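Forum d'entraide Drimano > Perception et planification > Cellules à deux bras

Fusion caméra fixe / caméra de poignet : objets dupliqués dans la scène de planification

Suver
Publié le vendredi 25 octobre 2019

Bonjour,

Notre service met au point une application de tri de composants électriques sur une cellule à deux bras. Les détections sont produites par deux sources : une caméra fixe donnant sur la table et une caméra embarquée au poignet. Les deux flux alimentent la même scène de planification sous Drimano.

Lorsque seule la caméra fixe est active, les poses sont stables. Dès l'activation de la caméra de poignet, certains objets sont inscrits deux fois, avec un écart de 14 mm entre les deux instances. Le planificateur considère alors la seconde comme un obstacle et refuse l'approche. Le défaut concerne surtout les deux pièces rondes bleu clair du bac bleu et les boutons à capuchon rouge posés à même la table. Le disjoncteur modulaire blanc est parfois touché, la vanne à volant rouge jamais.

L'étalonnage main-œil a été refait au mois d'août. Le seuil d'association est laissé à sa valeur d'origine, soit 8 mm. Nous souhaiterions savoir s'il convient de relever ce seuil ou de reprendre l'étalonnage.

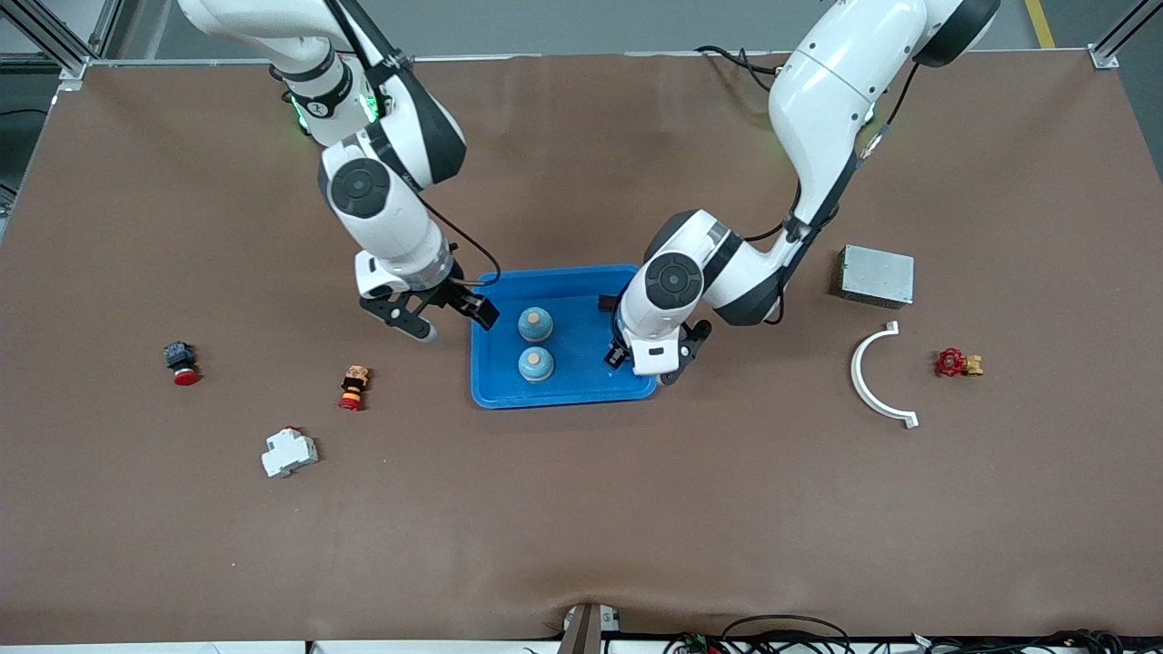

Réponses

Holst
Membre

Bonjour,

Il suffit de porter le seuil à 20 mm dans les paramètres de fusion. Nous avons procédé de la sorte sur notre installation et les doublons ont disparu.

Cordialement

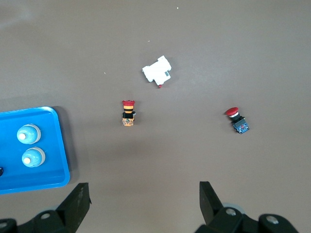

Virkell
Modérateur, rubrique Perception

Bonjour,

Le relèvement du seuil proposé dans la réponse précédente est déconseillé dans le cas présent. Les deux pièces bleu clair sont voisines et d'aspect identique ; un seuil trop large peut conduire à les fusionner en un seul objet, ce qui est plus difficile à diagnostiquer qu'un doublon.

Nous recommandons de vérifier les points suivants, dans cet ordre.

Horodatage. La pose du poignet doit être interpolée à l'instant d'acquisition de l'image. Si elle est lue à la réception du message, l'écart croît avec la vitesse du bras. Un essai bras immobile permet de trancher : si les doublons disparaissent, l'étalonnage n'est pas en cause.

Plan de référence. Les pièces placées dans le bac ne reposent pas sur le plan de la table. Si la profondeur est déduite de ce plan, une vue oblique introduit une erreur latérale. Il y a lieu de déclarer le fond du bac comme surface d'appui distincte.

Classes. Un bouton à capuchon rouge couché ne présente pas le même contour selon le point de vue, et les deux détecteurs peuvent lui attribuer des étiquettes différentes. Or l'association n'est tentée qu'au sein d'une même classe. Une classe commune aux boutons à capuchon rouge est préférable au stade de la fusion.

Doigts de la pince. Ils sont présents au bas de l'image de poignet. Un masque fixe est à appliquer avant la détection.

Si l'écart persiste bras immobile, l'étalonnage devra être repris avec au moins 9 poses, en faisant varier l'orientation du poignet.

Suver
Auteur de la demande

Nous vous remercions. L'essai bras immobile ne supprime pas les doublons dans le bac, mais il les supprime sur la table. Le fond du bac n'était effectivement pas déclaré. La correction est en cours et l'horodatage sera revu séparément.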